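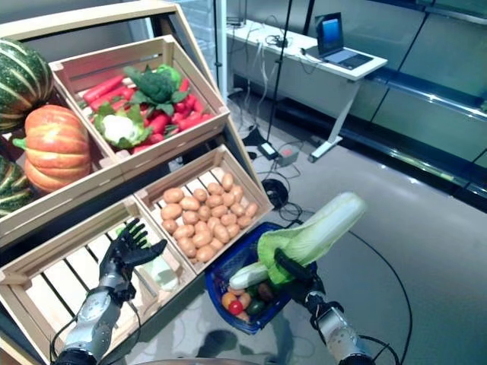
Our town council voted last month to move the Dredwood market, and I want to write down what I think before the work starts in August. I have lived in Dredwood for 14 years, and in this time I learned most of my English between the stalls. A crate with red carrots, one head of broccoli and a white cauliflower in its leaves was my first real lesson, and I still remember that I said "flower cabbage" and the seller understood me very well. So I am not a neutral person in this question.

The plan is simple to explain. The market leaves Rocha Square and goes to the new hall on the old Bradeo site, next to the bus depot. The square becomes a place for sitting, with trees, and on two sides there will be parking. The council says the hall has a roof, toilets and proper drains. All this is true. I went to look at it, and the drains are very good.

I went also to the public meeting. I had never been to one before, in this country or in my old one. I expected long speeches, and there were long speeches, but there was also a microphone for everybody. You write your name on a paper and wait. More than 230 people came, and many had to stand in the corridor with the door open. Each speaker received two minutes. I did not write my name on the paper. My neighbor did, and she asked the question I also had – how do the people from the Flirska side come to the new hall, when the number 20 bus does not stop there? The answer was that the route is "under review." I looked up this expression later, and I think I understood it correctly the first time.

The petition against the move had 1,020 signatures. One council member said that this is a small part of the town. Maybe it is. But the last local election in our ward was won with fewer votes than this, and he did not mention it.

I want to be fair to the other side. The sellers do not all agree with each other. The man who sells cheese wants the hall, because his stall was flooded twice in the square and he lost a lot of money. The woman with the eggs says that her customers are old and walk slowly, and she will lose half of them. Both of them pay the same rent, and in the hall both of them will pay more. The exact rent is not decided. For me this was the strangest part of the evening: we discussed the color of the benches for a long time, and the rent was on the last page.

The vote was seven to four. I sat at the back and watched the hands go up, and it was finished in less time than I need to tie my shoes. Then they went to the next point, which was about street lamps.

Since then I have done two things. I wrote a letter to the council about the bus, one page, and my daughter corrected the articles in it (I still put "the" in wrong places). And I asked how a person can get the minutes of the meetings. They are in the library, in a gray folder behind the desk, and you only have to ask. I have now read them back to the winter. In February the council had another plan, to keep the market in the square and repair the drains there. It was sent for a cost estimate – and after this it is not in the minutes anymore. I would like to know what the estimate was. This is my second letter, and I am writing it now.

If you live on the Flirska side and you use the bus, please write also. The address is on the board at the town hall entrance, and they accept letters by hand until four in the afternoon.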